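Resoling notes, thread. I have one pair of Zustano work shoes, welted, leather upper, and I am going to write down what the construction does and doesn't allow. July 2021, second resole.

1/ A Goodyear welt is a strip of leather sewn to the upper and to a rib on the insole. The outsole is then sewn to the strip. Two seams. The outsole seam can be cut and replaced without touching the one that holds the upper together.

2/ Cemented shoes have one joint, and it is glue. A cobbler can strip the sole and glue another one on, but the fit of the new sole depends on how well the old adhesive comes off. Some uppers tear first.

3/ The Zustano pair is model 2546. Storm welt, cork filler, steel shank, stacked heel with a rubber top piece. The maker lists the stitch density of the outsole seam, and I checked mine with a ruler. It matches.

4/ Cork filler compresses in the first few weeks. The footbed forms under the ball of the foot and the heel. If you buy a welted shoe that is loose on day one, it will be looser by January. Buy snug across the instep, with room ahead of the toes.
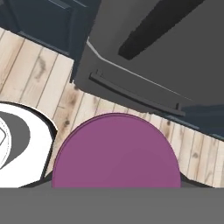
Purple disc, curved edge up.

5/ Back to the heel. The top piece is the rubber layer that touches the ground. It is a wear part. Replace it before the leather lifts underneath start to grind, or you pay for the lifts too.

6/ Mine wear on the outer rear corner, left more than right. A harder top piece slows this down and is louder on tile. I went back to the softer grade.

7/ Raptis makes the replacement outsole I used this time. Nitrile rubber, low lug, pre-cut oversize and trimmed to the welt after stitching. It is heavier than the leather sole it replaced. I noticed it for two days.

8/ The shop is in Nemcombe and takes mail orders. Turnaround was 12 days including shipping both ways. They stitched through the original welt, which had enough left in it. A third resole will probably need a new welt.

9/ On welt life: every resole puts another row of holes in the strip. A careful operator lands the needle in the old holes. A careless one makes a perforated line, and the welt tears along it. Ask the shop which they do - the answer is informative either way.

10/ Insoles. I use a removable Isness shearling insole in cold months and nothing in summer. Shearling packs down where you stand on it, so the volume you feel in the store is not the volume you get later. Size for the packed state.

11/ A full shearling insole takes up room at the instep as well as under the foot. If the laces already close with the facings touching, there is spare volume and it will fit. If there is a wide gap, it won't. 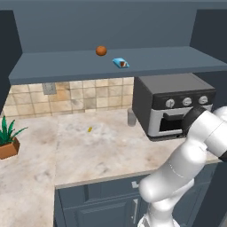 Can a moccasin be resoled the same way?
It depends on whether there is a separate outsole. A true moccasin wraps one piece of leather under the foot, so there is no welt to stitch to, and a repair means gluing a sole over the wrap. A camp moc with a sewn-on sole can usually take a new one.

12/ Conditioning. I ran a plain neutral cream on the left shoe and a wax-heavy paste on the right through 300 hours of wear. The paste side shed water better. The cream side creased more softly at the vamp. Neither cracked.

13/ At 500 hours I stopped the comparison and put cream on both, with paste only at the toe and along the welt seam, where water gets in. That is still the routine.

14/ Drying: stand them on their sides, away from heat, laces loosened. A wet leather sole flat on a floor dries from the top only. Cedar trees go in once the lining no longer feels damp to the hand.

15/ Laces are waxed cotton, flat. Round ones came undone on me. I have no explanation beyond the knot being smaller.

16/ Correction to 3/ - the shank is fiberglass. I had the spec page for the boot version open. The rest of the post stands.

17/ Next post on this pair will be when the top pieces need changing again.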